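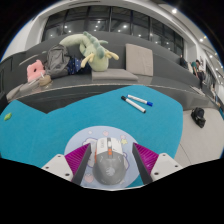 Hi Golnar,

Quick update on the Clastusville oral history grant, as promised. We've now recorded 16 interviews, and Siamak has typed up all but four of them. The old Bilten cannery workers have been a delight (they all remember the whistle differently!) and I could listen to them for hours.

Spending is on track - we've used $1,000 on transcription and another $200 on travel. The listening evening at the library is set for March, and Oleksandra is choosing the clips. I'll send you the program once it's printed.

Cheers,
Tihomir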